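Call for Participants: Sleep and Shift Work Study
Riedl Institute, Marholm

The Riedl Institute invites adults who work nights or rotating shifts to take part in a study of sleep habits. Participants will keep a daily sleep diary for 8 weeks and attend 2 interviews at our Marholm office.
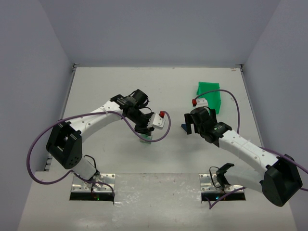

Last year's participants in Skodatthorpe reported that the diary took only a few minutes each day and was easiest to fill in right after waking.

Applicants must be between 18 and 62 years of age and must have worked shifts for at least six months. Travel costs will be repaid. Applications close at the end of February.

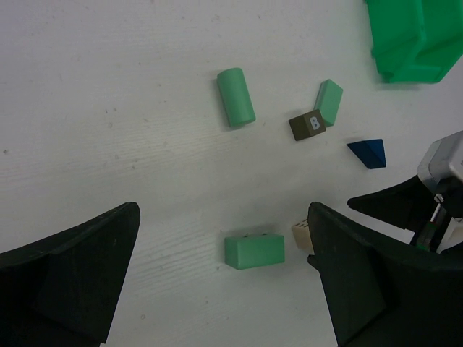
May I apply if I work only weekend nights? Weekend workers are eligible, provided they work at least 17 hours per week.

Applications should be submitted in writing to the Study Office.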